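Oiling a new chopping board - which oil and how many coats?

Desmond Boateng
I've just bought a big maple board from a little shop in Hurkby and the label only says "oil before use". It cost more than I'd like to admit, so I don't want to muck it up! I've got olive oil and sunflower oil in the cupboard, would either do? And how many coats does it need before I can chop an onion on it? My last one split right down a glue line in August and I'm still cross about it.

trerow_tim
Not olive oil, it goes sticky and then it smells. Get food-safe mineral oil from the chemist.

MarnieK
Agree with Tim, and I'd say the same for sunflower. I did 3 coats on mine, a night between each, wiping off whatever hadn't soaked in by morning. Do both faces and all the edges, end grain especially - that's where mine drank the most. I think people oil just the top and then wonder why the board cups (guilty, my first one rocked like a boat). After that it's a quick wipe whenever it looks dry, and never leave it sitting in the washing-up bowl. If yours split on a glue line I'd bet on a long soak or the dishwasher, sorry!

A 700 ml bottle lasts me ages. I rub a bit of beeswax over the last coat too, but that's me being fussy. Glued-up strips like these take oil perfectly well, the darker ones just go a bit richer: 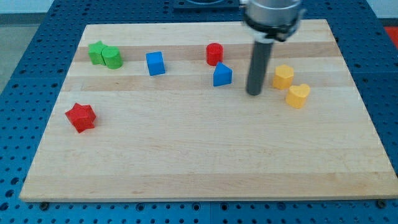 Pale strip board with a few toy blocks on it

Desmond Boateng
Brilliant, thank you both. Off to the chemist, and the olive oil can stay with the salad.

Contact us | © Istirow Home Help | Back to top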